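Siller G2 Parallel Gripper: Replacement Finger Kit and Firmware Update

Product status: In stock
Fits: Siller G2 on Veren tabletop arms
Kit part number: SG2-189
Notice last updated: January 8, 2024

Please read this page before ordering if your G2 gripper was shipped before November. Some of these units can lose grip force while holding an object, and the arm controller does not report it.

What goes wrong

The finger drive in the G2 is held by a small set screw. On affected units the screw can back out over time. The motor keeps turning to its commanded position, but the fingers no longer follow it all the way. The controller reads the motor, so it reports a closed grip. The object may slip during the lift or drop partway through a move.

Heavy items with smooth sides show the fault first. A full drink can held near the lid is a common case. Light items may be carried normally for weeks on the same gripper.

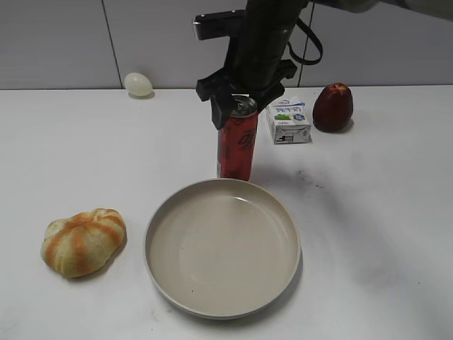 We received 61 reports of dropped objects and traced 16 of them to the set screw. The rest came from worn finger pads, wrong payload settings or grip points too close to the edge of the object. No injuries were reported.

How to check your gripper

1. Stop the arm and set the controller to Hold.
2. Support any object in the fingers, then open the gripper and remove it.
3. Close the fingers with nothing between them.
4. Turn off power at the supply and wait for the status light to go out.
5. Try to move each finger by hand. Play of more than 2 mm means the screw is loose.

Do not tighten the screw and return the gripper to service. The threads may already be damaged, and the screw will come loose again. Take the gripper out of use until the kit is fitted.

What is in the kit

Finger pair with pads fitted
Drive coupling with locking screw
Hex key
Printed instructions

Firmware

The update adds a slip check that compares finger position with motor position. If the two disagree, the arm stops and holds. It does not open the fingers. The update alone does not repair a loose coupling and should be installed after the kit.

Ordering

The kit is free for affected units. Have the gripper serial number ready. Orders ship from our Zarkstead warehouse. Customers who bought through Cozma should order from Cozma directly. Spare pads are sold separately and are not covered by this notice.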